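Guides > Laundry > Sorting and Soaking > Section 4

Home Guides Parts Contact

Reading time: 3 min

4. Sorting darks into the white tub

This section assumes you've finished Section 3 and that the tub is sitting level. If it isn't, go back. We'll wait.

4.1 Before you start

Empty every pocket. Tissues are the usual culprit, and black fabric will keep a record of your mistake for months. Bindu Kulkarni, who tested this section at home, would like it noted that the tissue was her husband's.

Check care labels as well. Anything marked dry clean only goes back in the wardrobe, where it can continue not being worn.

4.2 Loading black items

1. Stand the tub where you can reach all of it without leaning on the rim. The rim is not a handrail.

2. Shake each black item once, outdoors if the neighbours are understanding. Lint shows up as pale flecks and it's much easier to get off while the cloth is dry.

3. Lower the item in and let it bunch. Folding it neatly at this stage is a lovely gesture, wasted entirely on the laundry.

4. Push the cloth down until no part of it hangs over the rim. A sleeve left outside will wick water onto the floor with real dedication.

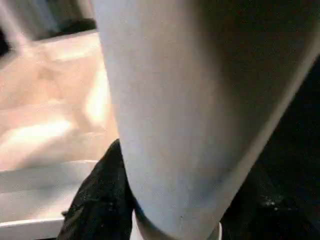 Fig. 4-1. Black fabric bunched near the white rim. Look for small pale flecks before adding water.

5. If you can still see flecks, go over the top layer with a lint brush. Turn the cloth and do the other side. Stop when you're bored; the rest will come off in the rinse or it won't.

NOTE: Keep black items to a load of their own. A single pale sock will get in regardless, and you'll have a grey sock by teatime.

4.3 Adding the liquid

1. Measure 200 mL of detergent for a full tub. Use less for a part load. More detergent does not mean cleaner clothes, whatever Olumide Ogundipe in our warehouse tells you.

2. Wipe the neck of the bottle before you put the cap back on. Dried detergent in the ridges will glue it shut, and you'll be back here looking for Section 9 (Stuck Caps).

3. Keep plastic bits and pieces out of the wash.

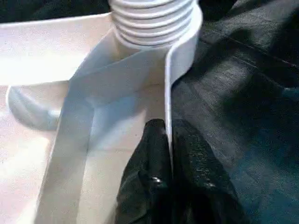
Threads need a quick once-over with a damp cloth too. Run it round the grooves and finish at the top. An old toothbrush is good for this, provided everyone in the house knows which toothbrush it is.

CAUTION: Never mix detergent with bleach or any other cleaner in the tub. We have no joke for this one. If you've done it by accident, leave the room, get some fresh air and ring the poisons line.

4.4 Soaking

1. Fill with cool water until the cloth is covered.

2. Leave for 2 hours. Overnight is too long for most blacks, and the colour will start to wander.

3. Drain, squeeze and move on to Section 5. Don't wring knits unless you know somebody shorter who'd like them.

Questions about this section go to Halima Ezeani on the Brasia help desk, who has heard the one about the missing sock.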